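Learning to Sort from Recorded Picks: Collecting Examples at a Tray Conveyor
Student project report, Lirnham workshop 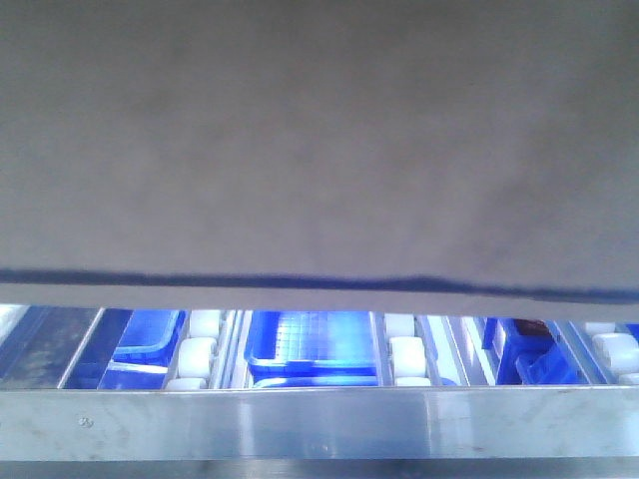
Category: Projects / Machine Learning / Data Collection

Our project set out to collect recorded examples of parts being picked from plastic trays and placed into crates, so that a learning system could later be trained on them. The work was done by Marjan Kermani and Babak Heydari over one term and finished in August. This report covers the collecting. The training is being done by another group and will be reported separately.

Background

The sorting cell in the Lirnham workshop was built by an earlier class. It has white rollers, steel rails and blue containers, and a camera that stays in one place for the whole session. The first control program, called Girport, used fixed positions. It worked when every tray was where the program expected it. When a tray sat a little to one side, the arm reached for the wrong spot and the run had to be stopped.

A learned controller should handle these small shifts, but it needs examples that contain them. The old log files from Girport had only joint positions and error codes, with no pictures, so we could not use them. We decided to start over and record everything from the beginning.

What we recorded

Each example is one pick. It starts when the arm leaves its rest position and ends when it returns. For each example we saved the camera video, the joint positions, the state of the gripper and a short label. The label says which kind of part was picked, which container it came from, and whether the pick succeeded.

The arm was driven by hand with a small lever box. One of us drove and the other watched the recording screen and typed the labels. We changed places after every tray. At first we tried having one person do both jobs, and the labels from that session had so many mistakes that we threw them out.

The recording program is called Timach. Babak wrote most of it, starting from code used in a previous course. It writes one folder per example and refuses to start a new one until the last label has been filled in. This was annoying at the time but saved a lot of work later.

Setting up a session

We used the same steps each time:

Turn on the lights over the cell and leave them on for the full session.
Wipe the front steel bar and the camera cover.
Record ten seconds of video with the arm at rest.
Load the trays and shift at least one of them from its last position.
Make two practice picks and delete them.
Begin recording.

The lights gave us more trouble than we expected. Steel and shiny plastic both reflect a lot, and the same blue tray can look pale in one spot and dark in another. We thought about covering the metal with tape. Marjan pointed out that the cell would be used later without tape, so the examples should show the reflections as they are. We left the metal bare and moved the lamp to two different heights during the term instead.

Blocked views were the other problem. A fixed camera sees only what is in front of it, and anything large that comes close to it can hide much of the containers. We marked these parts of the video with a separate label, "view blocked," and kept them. The training group asked for this, as they want the system to learn to wait when it cannot see the part.

Results

We recorded 1,479 picks. After checking, 683 of them were kept as complete examples. The goal in our project plan was 700, so we came in slightly under it.

The rest were left out for several reasons. The largest group had joint data and video that did not line up in time. This came from a fault in Timach, where the two clocks drifted apart during long sessions. We found it on a Tuesday near the middle of the term, when a gripper was marked as closed while the video still had it open. Babak fixed it by restarting both clocks at the beginning of each example. Almost none of the earlier recordings could be repaired.

Other picks were dropped for wrong labels or for video that stopped early. Failed picks were not dropped. If the part slipped or the gripper missed, the example was kept and labeled as a failure.

Checking took longer than recording. We used a viewer called Caldeira, which plays the video next to a graph of the joint positions. Each of us checked the examples the other had driven. When we disagreed on a label, we watched the video again together, and if we still disagreed the example was taken out. There were 3 of these.

Problems with the data set

Most of the picks come from the middle of a tray. Parts in the corners are harder to reach with the lever box and we avoided them without meaning to. We noticed this only when we plotted the pick positions at the end. A system trained on our examples will probably do worse in the corners.

Both drivers are also right-handed and tended to bring the arm in from the same side. More drivers would give more variety.

Next steps

The kept examples have been copied to the workshop server along with the label list and a text file that explains the folder names. The next group should record corner picks first. They should also check the clocks after the first ten examples of every session and stop if the two times differ. The lever box has a loose connector on the left side and needs to be repaired before it is used again.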